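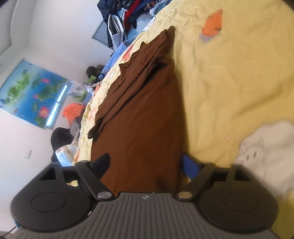
Vuka Bedroom Cloth Set

Data card and README, version 1.3
Maintained by Ingvild Sjöberg
Last revised 21 June 2020

Summary

The Vuka Bedroom Cloth Set is a collection of short recordings of household cloth being handled on beds. It covers folding, flattening, turning over and putting away. The items are ordinary ones: throws, pillowcases, towels, wraps, bath mats and small blankets. All of them were already in use in the homes where we recorded. Nothing was bought for the set and nothing was ironed for it.

This card describes the rooms, the bedding, the cloth items and the way the folds are labeled. The file layout is near the end.

Contents at a glance

Recordings: 134
Cloth items: 53
Homes: Castunham and Asamoah (both are house names, used as location codes)
Longest recording: 90 seconds
Sound: removed
Labels: item, bedding, start state, fold steps, end state

Rooms

Castunham has two bedrooms in the set. The front room gets direct light before noon, and shadows in the creases are strong in those recordings. The back room is dimmer and more even. Asamoah has one bedroom, with the bed pushed up to the wall on its long side. This limits where a person can stand, so most folds there are made from the foot of the bed or from the open side.

Beds were not cleared in any special way. If a pillow or a book was on the bed when recording started, it usually stayed. The notes column mentions such things only when they touch the cloth being folded.

Bedding

The sheet under the cloth matters more than we expected when we planned the set. A patterned sheet makes the edge of a plain item easy to find and the edge of a patterned item hard to find. A smooth sheet lets the cloth slide, and a flannel one holds it. For this reason the bedding has its own label.

yellow_print: yellow sheet with printed cartoon shapes. Wrinkles easily.
white_plain: white cotton, washed many times, soft.
gray_flannel: gray, brushed on one side. Cloth tends to grip it.
blue_check: blue and white check, used only at Asamoah.

Bedding was changed when the household changed it. We did not smooth the sheets between recordings, so wrinkles carry over from one to the next. If you are measuring how flat a folded item lies, compare recordings made on the same bedding.

Cloth items

Each item has a four-character code and a short name. The item table (items.csv) lists the color, the general type, the measured size and whether there is a hem, fringe or label. Material is given only when there was a care tag we could read. Where the tag was missing or washed out, the field says unknown. Please do not fill these in by guessing from the recordings. Several of the brown and gray items look alike and are quite different to the touch.

Plain dark items make up a large share of the set. They show long folds well in side light and hide small ones in flat light. Both conditions are included.

Start states

flat: the item is spread out, all corners visible.
partly gathered: one area is smooth and another is bunched or folded over.
crumpled: no clear edges.
stacked: the item lies on top of another item.

The partly gathered state was added in version 1.1. Before that, these recordings were split between flat and crumpled, and the two people labeling disagreed on them often. The rule now is simple. If you could lay a hand on the item without touching a fold, but there are also folds you would need to pull out before folding it properly, it is partly gathered.

Fold steps

Steps are written in the order they happen:

spread: pulling the cloth open or smoothing it
corner: picking up and moving one corner
half: bringing one edge to the opposite edge
third: bringing one edge about a third of the way in
turn: rotating the item on the bed
flip: turning it over
roll: rolling from one end
stack: placing it on another folded item

A step starts when the cloth first moves and ends when it is let go. If a person lets go and grabs again to fix the same fold, it stays one step and is marked redo. Smoothing at the end is labeled spread even when it is very short.

End states

folded, rolled, hung over edge, or unfinished. Unfinished recordings were kept. There are not many, and they are useful if you want to see where a fold goes wrong.

Files

/recordings contains one file per recording, named by home, item code and number
/labels contains one CSV per recording, same name
items.csv is the item table
bedding.csv lists which bedding was on which bed
notes.txt has free-text notes, in the order they were written

The first 70 recordings were made at Castunham and the rest at Asamoah, so a split by recording number is also a split by home. Use the suggested split in split.csv if you want both homes in training and test. It keeps every item on one side only.

Known problems

Item codes BR04 and BR07 were swapped in version 1.0. This was fixed in 1.1, but copies of the old labels are still around. Check that your labels folder contains the file named CHANGES.

Two of the larger throws hang off the bed in most recordings, and the hanging part is often not visible. Corner labels for these items are less reliable.

The direction of a half fold is given relative to the head of the bed. In the Castunham back room the head of the bed was switched partway through. The notes give the point where this changed, and labels after it use the new direction.

The times in labels were entered by hand to the nearest half second. They are fine for finding a step but not for timing it closely.

Planned

Version 1.4 is planned for October. It should add fitted sheets, which we left out so far, and a second pass over the redo marks. We would also like to add laundry line and chair-back recordings, but those will probably become a separate set.

Use and credit

The set may be used for research and teaching. Please do not try to identify the homes or the people living in them. If you publish work based on the set, credit it as the Vuka Bedroom Cloth Set and give the version number, as the labels differ between versions.

The labeling sheet was adapted from one used in the Prindameo project, with the kitchen terms taken out and the turn and roll steps added.

Corrections are welcome. Send the recording name, the step number and what you think the label should be. Corrections without a recording name can't be checked.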